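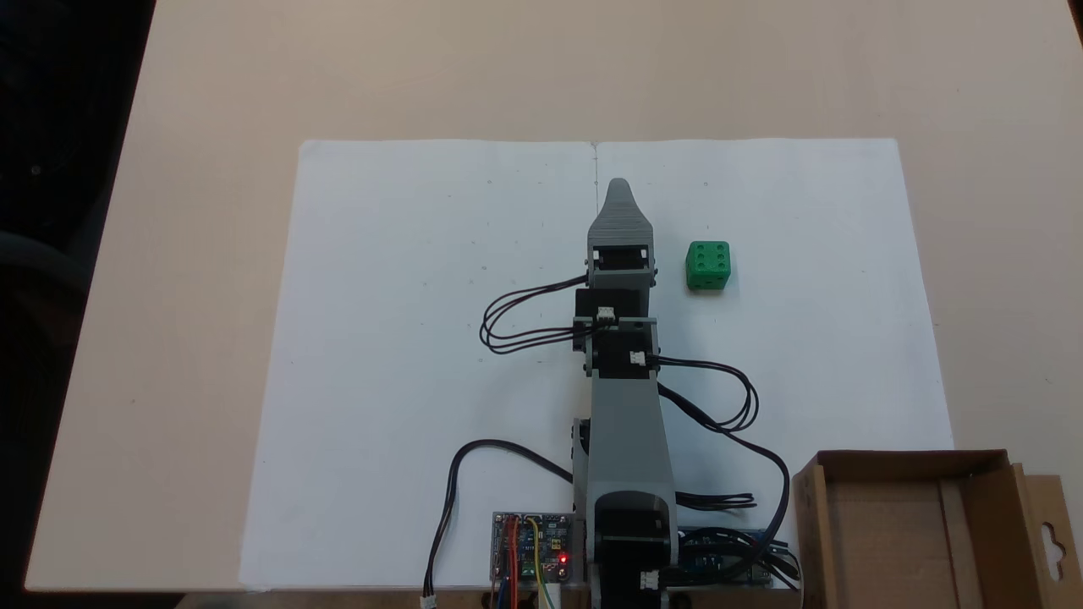
My walk-through list for a rented cabin before the first guests of the season

I look after a small lakeside place called Drornora. It sleeps five, it was built by people who loved knotty pine and hated right angles, and every May I spend a long morning going through it with this list on a clipboard. A few of you asked for the list after my post about the frozen pipe, so here it is, with my comments left in. I typed it up pretty much the way it looks on paper, minus the coffee rings.

Do it in this order if you can. I start outside because the light is good and my knees are fresh.

OUTSIDE

1. Steps and handrail. Walk up, walk down, lean on the rail like a tired person with groceries.
Comment: Second step had a soft corner. I poked it with a screwdriver and the screwdriver went in farther than I liked, so that board is coming out. Rail is solid.

2. Deck boards and screws. Barefoot height matters here! Run a shoe sole over everything.
Comment: Seven screws standing proud, all on the lake side where the sun beats on it. Drove them back in. Two wouldn't bite and got longer ones.

3. Gutters and downspouts.
Comment: Pine needles, the usual. Also a tennis ball. We don't have a tennis court, and neither does anyone else on the road.

4. Outside lights, including the one over the woodpile.
Comment: OK after a new bulb. The motion sensor on the shed still thinks every moth is a burglar, and I've made my peace with it.

5. Chimney cap and screen, looked at from the ground with binoculars.
Comment: OK. The sweep comes separately and leaves his own sheet, which I staple to the back of this one.

6. Dock. Wobble test, ladder bolts, edges.
Comment: NOT DONE. Water was too high to see the brackets. Dock stays roped off until I can get under there, and I've put that in the guest note in capital letters.

KITCHEN

7. Propane shutoff and hose. Soapy water on every joint, then watch for bubbles.
Comment: No bubbles. I use dish soap and an old paintbrush, half soap and half water, and I wait longer than feels necessary. If you ever see bubbles, shut it off at the tank and call your supplier. Please don't get clever with tape.

8. Stove burners. Light each one, look at the flame.
Comment: Back left was yellow and lazy. Cleaned the ports with a toothpick, came up blue. The oven door still needs a firm hip.

9. Fire extinguisher. Needle in the green, pin in, hung where you can reach it without leaning over the stove.
Comment: Needle fine, location bad. It was behind the broom. Moved it to the wall by the back door, where it should have been all along.

10. Fridge seals and temperature. Leave a thermometer in a glass of water overnight.
Comment: OK. Smelled like last October, though. Baking soda and a lot of open door.

11. Outlets near the sink. Press test, press reset, with a lamp plugged in so you know it really cut off.
Comment: Left one tripped and reset like it should. Right one wouldn't reset, so it's taped over and the electrician is on the calendar. I do not mess with these myself. I did once, in my twenties, and I still remember the noise.

SLEEPING ROOMS AND HALL

12. Smoke alarms, every one, with the button. Check the date on the back too, they age out even with a fresh battery.
Comment: All five loud. The one in the loft is so loud that I warn the neighbors first. Fresh batteries in everything whether they wanted them or not.

13. Carbon monoxide alarm. Same drill.
Comment: Past its date! It chirped and lit up perfectly well and I almost wrote OK. New one is up in the hall, and the old one went in the bag for the dump.

14. Windows open far enough to climb out of, from the inside, without tools.
Comment: Bunk room window was swollen shut. Candle wax along the track and a good deal of language, and it moves now. Don't skip this one if you have a bunk room.

15. Bunk rails and ladder.
Comment: Tightened everything a quarter turn. Top rail is fine. I climbed up to be sure and then had to work out how to get down.

16. Cords on the blinds.
Comment: Both looped ones are gone, replaced with the wand kind. It took me too many years to get to that.

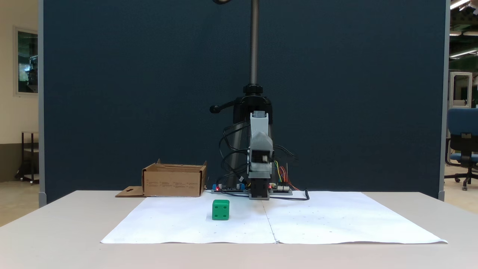 Page last changed: May, 4:40 p.m.

BATHROOM AND WATER

17. Hot water temperature at the tap.
Comment: Way too hot, I'd had it cranked for winter dishes. Turned it down and tested again an hour later.

18. Flush every tap and the shower after the long shutdown. Let them run, windows open.
Comment: Brown, then tea, then clear. Filter changed. The lab bottle goes out with my mail, and the guests get jugs until the result comes back.

19. Grab bar by the tub. Hang on it. I mean really hang on it.
Comment: Solid.

20. Floor around the toilet. Press with your heel and feel for any give.
Comment: OK. There's a squeak, but it's been there since before me.

PAPERWORK AND THE DRAWER

21. Emergency card by the phone: address, road directions, nearest clinic, poison control.
Comment: The fire number sign at the driveway says 894 and my card had two digits swapped. I had looked at that card for years! Go outside and compare yours.

22. Flashlights, one for each bed.
Comment: One missing, one full of battery crud. Replaced both.

23. First aid box.
Comment: Out of bandages, as always. Somebody left us a very nice pair of tweezers, thank you.

STILL OPEN

Dock brackets, when the water drops.
Step board, lumber is on the porch.
Right outlet by the sink.
Water test result.

I'd set aside $100 for parts and went over it, mostly on the new alarm and the longer screws. If your place has a woodstove you'll want a longer section for that. Mine is only the fireplace, and the sweep's sheet covers it. Add your own lines, cross out mine, and write the comments down while you're standing there, before lunch wipes them out of your head.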